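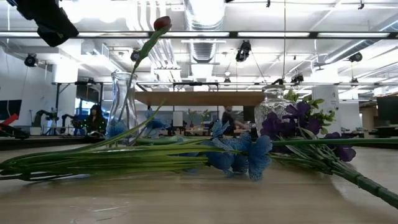 Silk flowers for a July wedding, budget and storage questions

pakitus_jo
Posted 8:14 am
My sister is getting married in July and has put me in charge of tables. There are 18 of them. The venue is a barn outside Pustwood with no air conditioning, and the florist quoted $500 for delivery and setup before a single flower. I'm leaning toward artificial, mostly blue and purple. Has anyone done this and regretted it?

mosura77
Posted 8:52 am
Did it two years ago. No regrets. I spent $247 on stems and sold most of them afterward for $200. Buy everything from one batch if you can. I reordered blue a month later and it came in a different shade.

Chou
Posted 9:30 am
I'll disagree. I can spot fake flowers from across a room and so can most guests over 50. In a barn people expect something that smells like a garden. Get potted lavender from a nursery and let people take it home.

mosura77
Posted 9:41 am
Nobody at mine said a word about it, Chou.

Chou
Posted 9:47 am
They wouldn't say it to you.

Mervyn Sedgwick
Posted 11:05 am
I did church flowers for a long time, real and silk. Both are fine. What gives silk away is usually the stem. If you use clear glass, people look straight at the plastic. Use something you can't see through, or wrap the inside of the glass with a wide leaf. Bend the stems a little too – they come out of the package straight as rulers.

Lavender is nice but it needs a sunny spot until the day, and 18 pots take up more floor than you'd think.

pakitus_jo
Posted 12:20 pm
Thanks all. I have a north-facing apartment, so lavender is out. How do I store the silk ones until July? They can't all stay on my kitchen table.

tinroof
Posted 12:58 pm
Long flat box, heads at alternating ends, tissue between layers. Don't use the attic. Mine faded and the glue let go on half the leaves.

Mervyn Sedgwick
Posted 1:16 pm
Agree with tinroof. A hair dryer on low takes the creases out afterward.

Chou
Posted 2:03 pm
Still think you should put a few real ones on the head table. That's where the photos get taken.

pakitus_jo
Posted 2:25 pm
I could live with that. I'll ask her tonight.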